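Jullance Two-Arm Insertion Cell
Service notice: grip release fault, hand controller revision 2

Cells shipped with revision 2 hand controllers may open a hand without command during insertion work. The fault has been reproduced at Hallau on the Berkwood task board, in runs of 300 cycles.
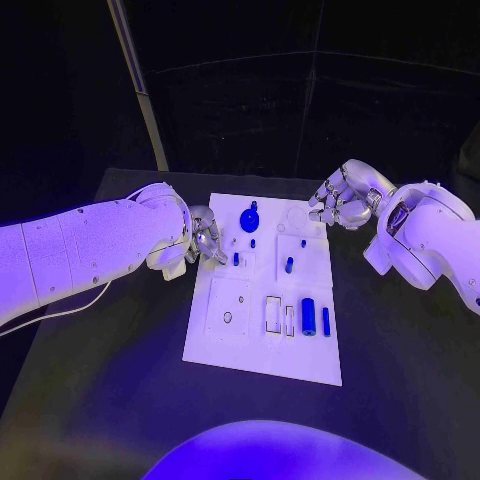
Both hands over the task board, blue cylinders on the upper half.

Cause: cable strain at the forearm connector. When the elbow folds past its working range, the position signal drops for some 50 milliseconds. The controller reads the gap as a completed release and opens the fingers. Error code 3 is logged, but the arm does not stop.

Small pegs fall onto the board and can jam an adjacent slot. Larger parts can be pushed sideways by the wrist as the arm continues its path.
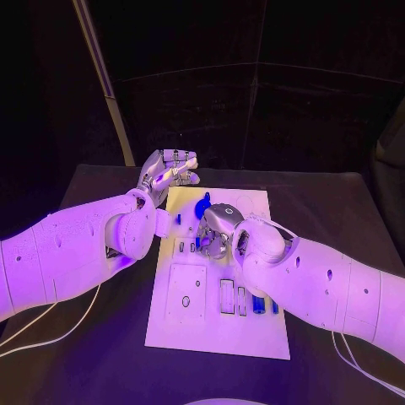
Until the replacement connector is fitted, set grip loss to "stop both arms" in the Myung control panel and keep the guard interlock active. Do not reach over the board to recover a dropped part while either arm is powered.

Connector kits ship from March. Have the cell serial number ready when ordering.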